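Casual Table Workers – Sorting and Placing Small Objects
Zivlow, Serthorpe site
Posted 2022-07-06

Zivlow is looking for casual staff to work at our object tables in Serthorpe. The work is setting out small objects on a tabletop, seeing them moved from one spot to another, and putting them back for the next round. It is quiet, repetitive and done mostly sitting down. We have places on both the morning and the afternoon shift.

What you would be doing

Each table has a set of objects that belongs to it. Most are plain shapes in plain colours, such as cylinders and blocks, along with a few household items. A layout card tells you which objects go out and whether they stand upright or lie on their side. You set the table, let the round run, write the result on the sheet and set the table again. A round is short. On a steady shift you can expect to get through 100 of them, and once you know the cards it may be closer to 200.

Nothing is heavy. The part people find hard is keeping the same care late in the shift that they had at the start. A cylinder lying down will roll if you let go too soon, and if it rolls you go back to the card and place it again.
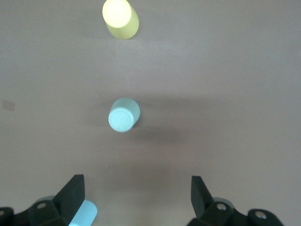
Between sets you will wipe the tabletop, check that everything on the card is back in the tray and swap the tray with the person at the next table. Worn or chipped objects go in the box by the door with a note saying which tray they came from. Please don't swap in a similar one from another tray, even if the colour looks right. Our full store is 1,502 objects and each is listed against its tray.

Who we are looking for

You don't need experience or any particular schooling. You do need to be able to:

– sit at a table for up to an hour at a time
– tell colours apart reliably, including pale ones
– read a printed card and follow it exactly
– write clearly enough that someone else can read your sheet

People who have done packing, stocktake, library shelving or craft work have generally settled in well. If you use a wheelchair or need a different table height, tell us when you apply and we will have a table set up before your trial shift.

Hours and training

Shifts are four hours with a paid break. You can ask for two to five shifts a week, and we try to keep people on the same days once the roster is settled. The current round of work is 2,880 layouts and we expect it to run past the end of July. There may be more after that, but we can't promise it.

Your first shift is paid training with Siriporn Phetsri, who looks after the tables. You will sit beside someone for the first half and take your own table for the second. Pay is at the casual rate and goes in fortnightly. The rate is on the form you get with your reply, and it is the same for both shifts.

The building

We are upstairs at the back of the Quaye building. There is a lift, a kitchen with a fridge and microwave, and bike racks near the side entrance. Parking on the street is limited before noon. The room is kept cool, so bring a jumper. Drinks stay in the kitchen, and so do phones during a shift – there are lockers for both bags and phones.

How to apply

Write a short letter with your name, a phone number, the shifts you could do and anything you would like us to know. A résumé is welcome but you don't have to send one. Address it to Rūta Lūse, Zivlow, and leave it at the front desk or use the contact form on our site. Rūta will ring you to arrange a time to visit.

If you have already worked at our Tasent site you can skip the trial shift. Put your old supervisor's name in the letter.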